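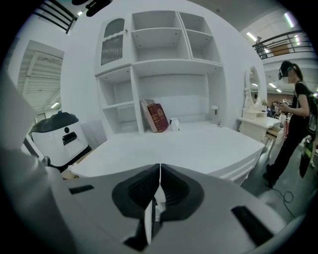 Will the Landar wool wrap keep me warm enough to go without a coat?
On a dry, breezy day in spring or autumn it will, worn over a jumper or a long-sleeved top. Once there's frost about, you'll want to wear it over a coat or tucked inside one, and it's happy either way.

The Landar Wrap
By Furnotero

We've been making the Landar for a good while now, and it is still the piece that customers write to us about most often, usually to ask whether we'll ever do it in another colour (we have, at last, and more on that further down). It's a big, soft rectangle of lambswool with a short fringe at both ends, wide enough to cover your shoulders and long enough to throw over one side without it sliding off every time you reach for your purse.

The wool comes to us already spun from the Karimi mill, who have supplied us from the very beginning, and it's woven in a plain twill so that it drapes nicely and doesn't snag on every button and bracelet it meets. It feels a little crisp when you first take it out of the paper. Give it a few wears and one gentle wash and it loosens up beautifully!

How to wear it

Most people start by folding it lengthways and wearing it as a scarf, with the ends hanging straight down over a coat. That's lovely, but do try it open across the shoulders with a narrow belt at the waist, over a plain dress or a pair of dark trousers and a thin jumper. The belt stops it shifting about and gives you a bit of shape under all that wool. If you feel swamped, fold the top edge down by a hand's width before you belt it, and you'll find it sits much closer at the neck.

It's also very good on trains and planes, where it does for a blanket.

Colours

Oatmeal and Slate are the two we've always had. Skurkberg is the new one, a deep mossy green with a thread of rust running through it, and it goes with far more than you'd expect – navy, camel, grey, even black if your boots are brown. Please bear in mind that screens vary, and the green looks a touch brighter on some phones than it does in daylight. We're glad to post a swatch if you're unsure.

Details

Style number: 2734
Fabric: pure lambswool, woven in twill
Size: one size
Fringe: short, hand-knotted
Price: £135, postage within the UK included

Looking after it

Hand wash in cool water with a wool soap, press the water out in a towel and dry it flat, away from the radiator. Don't wring it and don't hang it up wet, or it will grow. A little bobbling under the arms is normal in the first season, and a wool comb takes it off in a minute or two. Store it folded, with cedar if you have moths (and if you live in an old house, you probably have moths).

Orders and returns

Orders leave us within 24 hours, apart from weekends and bank holidays. If the wrap isn't for you, send it back unworn with its label on and we'll refund you as soon as it's with us. The first Skurkberg batch is nearly all spoken for, and the second is due off the loom in June. You can reserve one now and pay when it's ready to post.

Page updated May 28, 2026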